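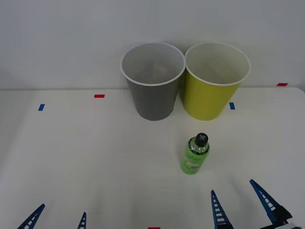
The tape gets replaced first. Everyone who visits the sorting cell at Simcombe expects the morning to begin with something grander, a laptop perhaps, or a man with a torque wrench. It begins with a fingernail, picking at the corner of a bit of red tape that has started to curl.

Tape is how this cell knows where it lives. The red pieces and the blue ones mark positions on the white table, and the whole set-up is squared off against them. Each shift has its own firm views on which colour matters more. Leclerc, the firm that built the table, supplied a handsome set of engraved metal locating plates for the purpose. They are in a drawer. They caught the light and upset the vision software, and they cost a good deal more than tape.

The job itself would not tax a toddler. Two arms, two bins, one grey and one yellow-green, and a small bottle that has to end up in the correct one. Toddlers, however, are not expected to do it 1000 times without supervision, and they don't need their fingers changed.

Fingers are the main expense. The blue ones fitted at Simcombe are made with cutouts all the way along, like a ladder, so that they bend around whatever they close on. It is a lovely idea and it works beautifully until a crosspiece splits. A split one still grips, more or less, in the way that a shopping trolley with a bad wheel still rolls. The arm picks up the bottle, the bottle turns a few degrees on the way, and it arrives over the bin at an angle best described as optimistic.

So the fingers are checked by hand at the start of every shift. You flex each one towards the palm and look along the crosspieces for white stress lines. You then do it again with your glasses on. A finger that fails goes into a biscuit tin, which at the last clear-out held 51 of them, kept in case somebody thought of a use.

Changing a pair takes 25 minutes according to the manual from Terico, who make the grippers. The manual assumes you have the small hex key. The small hex key at Simcombe is on its fourth incarnation and is now tied to the bench with string.

After the fingers come the bins. They taper towards the base, so a knock near the rim shifts them more readily than you would think, and an arm coming in low will give them just such a knock. They are pushed back to their places at the rear of the table, rims close together, and the operator runs one slow cycle with a hand near the stop button. Slow cycles are extremely dull. They are also when you hear things, such as the dry tick in the right wrist that came to light in June and proved to be a cable tie, trimmed badly, brushing its own housing. Two engineers had already written it up as a failing bearing.

The software, Stutico, keeps its own record of all this. It logged 2249 faults over its first year, a figure that alarmed the accounts department until someone read down the list. The largest group was "object not found", and most of those were logged during lunch, when the bottle had been put away and the cell had been left running.

Last job before full speed is wiping the table. Dry cloth, back to front, lifting over the tape. Do it side to side and you will catch a corner, and then it's back to the fingernail.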